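Kivi: a word list of regional bread names

README, last touched December 2024

Kivi is a plain list of words people use for bread, rolls, crusts, crumbs and everything else that comes out of a home oven. It started as a page in my kitchen notebook and now has 335 entries, which still makes me grin every time I open the file! If your grandmother had a special word for the heel of the loaf, I want it.

What's in the folder

words.csv has one entry per line: the word, the spelling the sender used, the place it was heard, and what it means.
places.csv lists the 14 areas we cover so far, with the short codes used in words.csv.
notes.txt is the messy one. Stories, arguments, half a recipe for rye. Read it anyway, it's my favorite part.

How the words were gathered

Most came by letter and email after Rimantas Rozīte put a call out in the Plolbridge baking newsletter in September. I typed them in exactly as written, odd capitals and all, and only then added a second column with a tidied spelling (please keep both if you reuse the list, the odd spellings are where the fun is). Words for the heel of the loaf take up far more room than I ever expected. 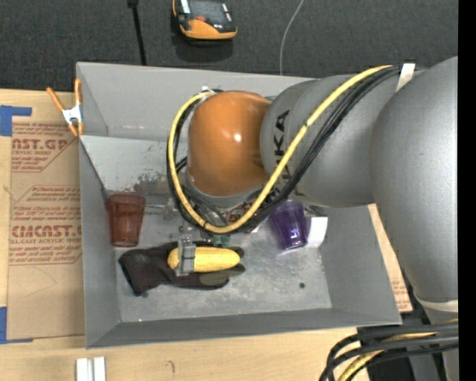 Justinas Vaher wrote back that the heel words should be split in two, one group for the first slice and one for the last, as his family would never have mixed them up. He's right, and the split is in this version. Look for "heel-a" and "heel-b" in the meaning column.

Known gaps

Flatbreads are thin on the ground (sorry). Sweet buns are in only if the sender called them bread. The Lisen valley has just 6 words, all from one household, so please don't draw a map from them.

Using it

The file is UTF-8, comma separated, with quotes around any meaning that has a comma in it. Some spreadsheet programs will mangle the accented letters if you double-click the file, so use the import menu and pick UTF-8 by hand.

You can copy, print, sort and share the list for any purpose. A mention of Kivi is lovely but not required.

Sending words

One word per line, with the place and the meaning. Guesses at where a word came from are welcome too, just mark them with a question mark. I'm aiming for 400 entries in the next version, and flatbreads go to the front of the line!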